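Fabric Enclosure for a Shared Work Table
Project report, Litis workshop module

1. Background

The work table in the Flasonside workshop stands in the open part of the room, between the windows and the door. Light on the table changes through the day, and people walking past throw shadows across it. Our group was asked to design and fit an enclosure that would give a plain, dark background on all sides and could be taken down by two people without special tools. The budget was 700 crowns for materials, not counting anything already in the store.

2. Options considered

We looked at three ways of doing it. Painted boards would have been the most solid, but they were heavy and there was nowhere to keep them when not in use. A roller blind on each side was tidy but left gaps at the corners. Fabric panels were the cheapest of the three and the lightest to carry, so we chose those.

We ordered samples from two suppliers, Punura and Kolář. The Punura cloth was thinner and let daylight through when held against the window. The Kolář cloth was heavier and creased less after being folded, and we used it for all the panels.

3. Construction

The panels were cut with an allowance of 60 mm on every edge for hems. We had first planned on 30 mm, but the trial piece frayed at the sewing machine and had to be done again. Sewing took 11 hours in total, which was well over our estimate.

The fabric is fixed with small pale clamps. Three of them are along the back edge of the table, at the two corners and near the centre, and there are others higher up at the sides. The panels slope inwards, so the whole thing has the shape of a tent.

The first version sagged in the middle. We tried a shorter panel, which pulled the clamps out of line, and then went back to the original length and stretched two thin light cords across the fabric in an X. We had meant them to cross exactly in the centre, but the crossing point ended up slightly to the right. Moving it would have meant undoing both cords and it made no difference to the tension, so it was left.

4. Testing

We put the enclosure up and took it down four times in August. The first time took us 22 minutes to put up. By the fourth we were faster, mostly from having marked the panels on the inside with tape.

Light readings were taken at the centre of the table in the morning and in the afternoon. The difference between the two was much smaller with the panels up. Dust shows on the dark fabric and it needs brushing.

5. Remaining work

The hem on the left panel should be sewn again with stronger thread. The clamps need checking for slip after longer use. We would also like to try a dark cord in place of the light one. A bag for storing the panels has been cut out but not sewn.

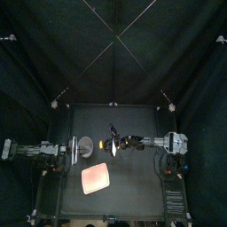
Figure 1. Dark fabric panels and crossed cords behind the work table.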